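Search this repository Go to file Clear

# Giraldo Rail – notes and records from a clothes rail

This folder keeps the records of one clothes rail: which garments were hung on it, on which hanger, and how they were put there. It started as a small list for our own use in the Giraldo room. Then Florencia Domínguez asked for a copy, after her Kwabena Appiah asked for one too, so I have written it down properly.

English is not my first language. If a sentence is not clear, please open an issue and I will repair it.

## What is inside

- `garments.csv` – one row for each garment, 32 rows
- `hangings.csv` – one row for each time a garment was put on the rail or taken from it, 2107 rows
- `photos/` – 620 pictures, not every hanging has one
- `words.md` – the words we use for parts of a garment and parts of a hanger
- `old/` – the first list by Heriberto Paucar, kept as he wrote it

Please do not edit the files in `old/`. There are mistakes in it and we know them. The spelling of "sleeve" changes many times.

## The garments

Most are tops: T-shirts, knitted jumpers, cardigans, two blouses with a very wide neck. There are also a few skirts with loops and one pair of trousers which Brayan Urrego wanted to include. The trousers are always folded over the lower bar of the hanger, and in the column `way` they have the value `over_bar`.

Every garment has a short code in the first column, and the same code is on its paper tag. The codes begin with a letter for the fabric: K for knit, W for woven, M for mixed or not known. The number after it has no meaning, it is only the order in which we unpacked the bags. K07 does not exist. It was a scarf and we gave it back.

Colours are written in the simplest way. We have "blue" and "dark blue" but nothing finer than this, because Wilson and I could not agree about a green cardigan for one whole Tuesday afternoon. It is now "green".

## The columns in hangings.csv

`code` is the garment. `hanger` is the material of the hanger (plastic, wire, wood). `action` is `on` or `off`. `way` is how it was done, for example `neck_first`, `shoulder_first` or `over_bar`. `straight` is yes or no.

About `straight` I must explain more. A garment is straight when both shoulders sit on the arms of the hanger and the neck is in the middle under the hook. If one shoulder has slipped but the garment does not fall, we write `no`. If it falls, we also write `no` and put `fell` in the notes. Earlier the two cases had separate columns. Wilson Carhuamaca joined them when he cleaned the table, and I think he was right. 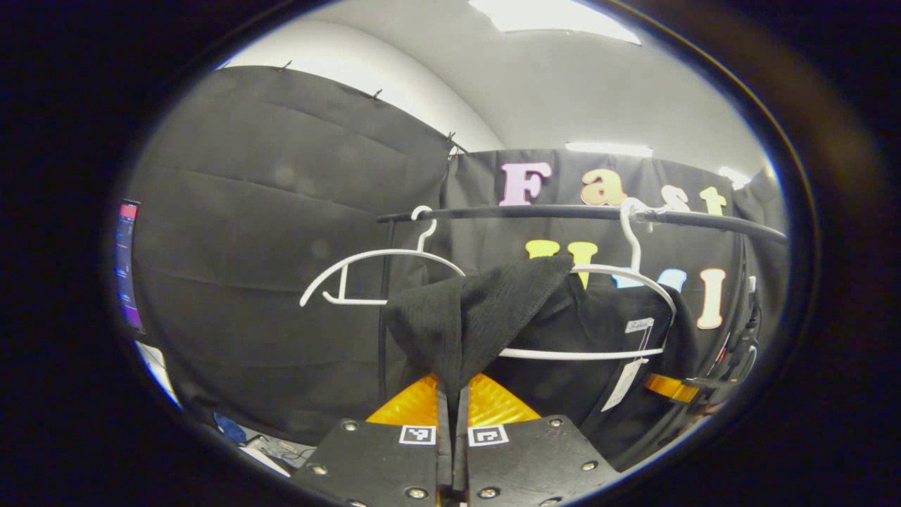
Knits are the hardest group for this column. The cloth stretches when you pinch it near the neck, and after you let go it may sit differently from what you expected. For a heavy jumper I prefer to hold it closer to the shoulder seam, wait a moment, and only then judge it. Brayan judges faster than me. In the rows with `judge = BU` you will see more yes values, and if you compare people you should keep this in mind.

Black garments are also difficult in the pictures – the folds are hard to see and the seam almost disappears. When I was not sure from the picture, I left `straight` empty. An empty cell means "not judged". It does not mean no.

## Tags

The paper tags hang on a string. They should stay on the garment during the hanging, even if they get in the way. Three tags were lost and written again by Florencia, so the handwriting is different there, but the codes are the same.

## Known problems

- Rows from the first morning have no `hanger` value. We had not thought of this column yet.
- Some hangers marked `wire` have a thin plastic cover. We kept them as wire.
- In `photos/` the numbering jumps at 800. Nothing is missing, Heriberto began a new series there.
- The Voditz sheet and the Ferkel sheet used different words for the lower bar of the hanger. Both are now `bar`. If you find `rod` in the notes, it means the rail.

## Use

You may use the tables and the pictures for teaching or for your own study. Please write "Giraldo Rail, Claltavora" somewhere near your result. If you correct a row, send only this row with one line about what you saw, and do not send the whole table again – I compare them by hand.

Questions about the fabrics go to Florencia Domínguez, and questions about the table to Wilson Carhuamaca. He answers mostly in the evening.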